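Dulleck oven set – data card

Version of 09/05/2019. Maintained by the Skidance simulation group.

Summary

Dulleck is a set of simulated examples for training an arm policy on built-in kitchen appliances. This part covers one appliance only, an oven with a wire rack and a touchscreen panel. All images are rendered. There is no real footage in the set, and none is planned before the policy has been tested on the Baxter bench.

Contents

900 episodes in 2 splits, train and held-out. The held-out split uses camera poses that do not occur in train. Each episode holds rendered images, joint positions and gripper state. Episodes longer than 25 seconds were dropped at export, whether or not the goal was reached.

Views

Camera roll is not corrected. Anyone who needs level images should rotate them at load time and keep the original angle as an input.
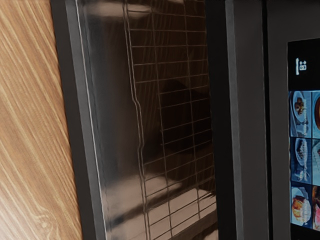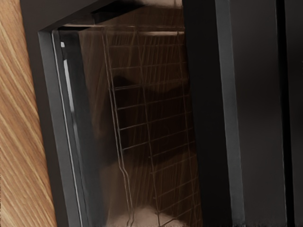
Rendered views of the wire rack; the gripper is at the right in the second.

Labels

Every episode has a text instruction and a success flag. The flag is set from simulator state, never from the images. Instructions were written by hand in April and then checked for spelling – the wording was left alone otherwise, so the same task may be phrased several ways.

Known problems

Reflections on the cavity walls change a good deal with camera pose. Depth estimators trained on matt surfaces tend to fail there. The rack wires are thin and may vanish if images are scaled down too far.

Gripper state lags the image stream by 2 steps in episodes exported with the old version of Elo, our recording tool. The field elo_version gives the version used. Shift the gripper column before training, or leave those episodes out.

Use

Internal training and evaluation. Please do not mix held-out episodes into train, even for pretraining.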